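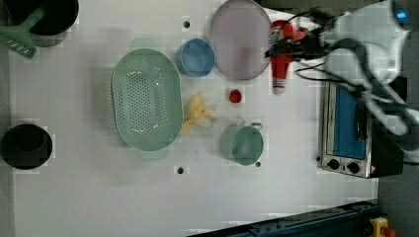
Progress Report: Cardale Home Cooking and Nutrition Program

Reporting period: second half of the grant year, ending in May
Submitted to: Grandivent Fund, Community Health Grants
Prepared by: Tekle Alemneh, Program Manager

1. Summary

The Cardale Home Cooking and Nutrition Program teaches adults on limited incomes to plan, shop for and cook low-cost meals at home. During this period the program completed its second round of classes, opened a site in the Tufa neighborhood and finished the recipe booklet described in the original proposal. Spending remains within the approved budget. One activity, the evening course for shift workers, is behind schedule and is discussed in section 4.

2. Enrollment and attendance

Seventy adults enrolled in the second round, which meets the target set in the grant agreement. Attendance was strongest in the first weeks and dropped during the school break, when several parents could not arrange child care. Those who missed sessions were offered a make-up class at the Cardale site, and most accepted.

The Tufa site opened with one morning group. Demand there was higher than expected, and a waiting list is now in place. Staff recommend adding an afternoon group before any further outreach is done in that neighborhood.

3. Activities completed

The course now runs in its revised order. Budgeting and shopping come first, followed by grains and beans, vegetables, and meals for small children. Instructors had reported that participants found the earlier order hard to follow — the shopping lesson came after the recipes that depended on it.

The recipe booklet was printed by Sadico in a run of 3,000 copies. Each recipe gives quantities for two people and for a family, and none requires an oven, as many participants cook on a single burner. Copies have been delivered to both sites, the public library and the health center. The remainder is in storage at the Cardale office.

A total of 3,947 meals were prepared in class and taken home by participants during the period. This figure comes from the instructors' session sheets and does not include food tasted during lessons.

4. Delays and changes

The evening course has not begun. The Cardale kitchen must be vacated by 8 p.m. under the current lease, which leaves too little time for a full lesson and cleanup. Talks with the landlord are under way, and a written answer is expected before the next payment request. If the hours cannot be extended, we propose to move the course to Tufa and will ask the Fund to approve a small transfer from the rent line to the transportation line.

5. Plans for the next period

Work will focus on the afternoon group at Tufa, the start of the evening course and a follow-up survey of participants from both rounds. The survey will ask how often they cook at home and what they spend on groceries. A draft of the questions will be sent to the Fund for comment.

The financial statement and attendance tables are attached separately.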